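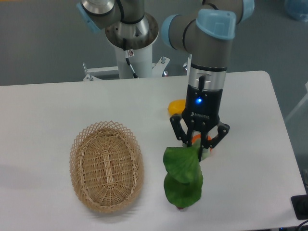

Week 4: Willow and cane baskets — materials and basic weaves

Reading for this week: chapter 2 of the Moffat reader, up to the section on dyeing. Leave the February supplement for now.

1. Materials

Willow is cut in winter, once the leaves have dropped. Brown willow is dried with the bark on. Buff willow is boiled for several hours and then stripped, and the tannin in the bark stains the rod. White willow is stood in water until spring and stripped when the sap rises.

Cane comes from rattan, a climbing palm. The outer skin is split off for chair seating and the core is drawn into round or flat lengths. Round cane takes 54 minutes to soak in the workshop tank; thin flat cane needs much less and frays if left in.

2. Bases

A round base starts from a cross of short sticks, opened out into spokes and paired. An oval base has a few long sticks running lengthwise with shorter ones across them. Oval bases tend to twist. To correct this, work pairing in one direction and then reverse it.

3. Side weaves

Randing: one weaver, in front of one stake and behind the next. Needs an odd number of stakes.
Slewing: as randing, with two or more weavers together.
Waling: three or more weavers, each passing in front of two stakes and behind one. Used where the base turns up into the side.
Fitching: an open weave, with gaps left between rows. Stakes may be crossed in the gap.

4. Borders

A plain trac border is quick but not strong. The three-rod border is the usual choice for anything that will be carried. Open borders are mostly decorative — do not lift a full basket by one.

For next week

Bring side cutters and a bodkin. Practice rods are in the Kilia store, bundle 42. Return leftovers to the same shelf.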